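Setting Up the Skaveo Two-Arm Kit for Table Clearing, and Deciding Whether to Keep It

Jidex sells the Skaveo as a kit you can teach to tidy a table in an afternoon. I have tested enough home automation gear to distrust the word "afternoon," so this guide is written for someone who has the trial unit, a return window and some doubts. Follow it in order and you should have a fair answer before the window closes.

You will need the two arms, the control box, the pedals, a light table with room to reach over it, and a handful of trash. Save real trash. The foam cubes in the starter pack are all the same size and stiffness, and any two-finger gripper on the market can pick up a foam cube.

Step 1. Place the arms

Put both arms on the same side of the table with their bases clear of the legs. The manual wants a bare, evenly lit room. Ignore that. If the kit only works in a room you don't have, you want to find out now, so leave the chairs, the toys and the laundry where they normally are.

Run each arm through its full reach by hand with the power off. Watch the cable at the wrist. It needs enough slack to loop freely, and a cable pulled tight at full stretch will fail long before the motors do. Lekota sells a set of cable clips for this. I tried them and went back to a loose loop.
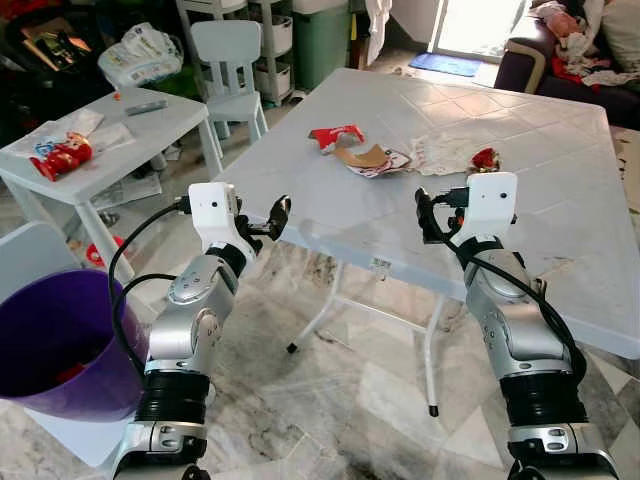 Once the reach looks good, power up and let the arms find their home position. Keep your hands out of the way. There is a stop pedal, and you should press it once on purpose before you trust it.

Step 2. Choose your objects

Pick things that behave differently when squeezed:

A torn snack wrapper
A piece of cardboard with a ragged edge
A crumpled paper wrapper
A tissue
One very small scrap of foil or candy wrapper

Let some of them overlap. The sales video shows every item sitting alone with a hand's width around it, and I have never seen a table like that after a snack. Mpho Mkhize, who runs the Ovstead user list, suggests starting with the pieces apart and pushing them together later. It's a sensible approach if you get frustrated easily. I'd go straight to the pile.

Step 3. Record your runs

Each run is one pass over the table under your control. Start from home, reach in with both arms, pick up, carry, release, go back. Try to use both grippers at once where you can. The second arm makes up a large part of the price, and if you end up parking it you have bought the wrong kit.

Flat pieces are hard. Come in low at an edge and close slowly. Cardboard is easier with a fold or a flap standing up, so don't press it flat before you begin. With thin wrappers the fingers may close on the piece underneath as well, and you have to decide early whether that counts. I count it as a pickup if both pieces are headed for the trash anyway. 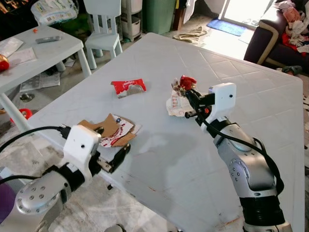 How many runs do you need before the arms can do it alone?

Jidex says 80, and I would plan on 300. At 80 my unit handled the cardboard well enough and made a mess of the tissue. The tissue only became dependable much later, and the smallest scrap never did.

Don't record them all in one sitting. Your driving gets sloppy when you are tired, and the software learns sloppy driving just as faithfully as the good kind. I threw out a whole evening's worth in April for that reason. The delete button is under Sessions, two menus deeper than it should be.

Step 4. Test without helping

Put the pedals away. Scatter the objects by hand, without looking too carefully, and start the automatic mode. Write down every attempt, including the ones you are tempted to call bad luck. I logged 109 attempts and would not trust a figure from anyone who logged ten.

Change one thing between batches: the position of the pile, the light, the kind of wrapper. If the results drop sharply when the pile moves a little to one side, go back to Step 3 and record more runs from that side.

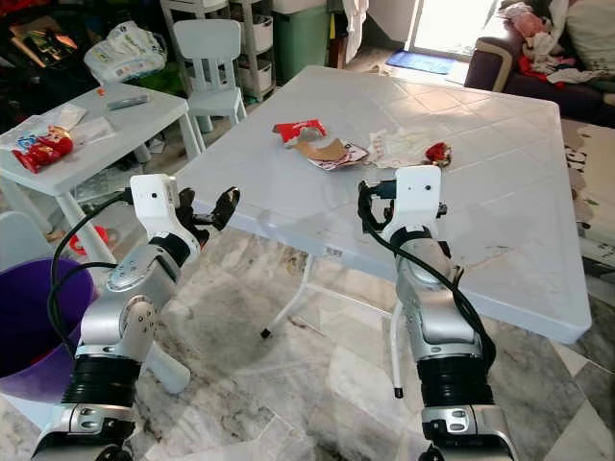
Step 5. Decide before the window closes

Add up your hours. Mine came to 104, counting setup, recording and the night I spent reinstalling the control software. Itsuki Fukuda at Jidex support answered quickly and fixed the install problem, but could not tell me why the arms hesitate before a release. An update is promised. I don't score products on promised updates.

Keep the kit if you want to learn how this kind of training works and you like fiddling with it. The arms are solid and the recording tool is better than I expected. Send it back if you wanted a cleaner table. Pack the wrist cables first and leave the arms in the folded position, or the lid of the case will not shut.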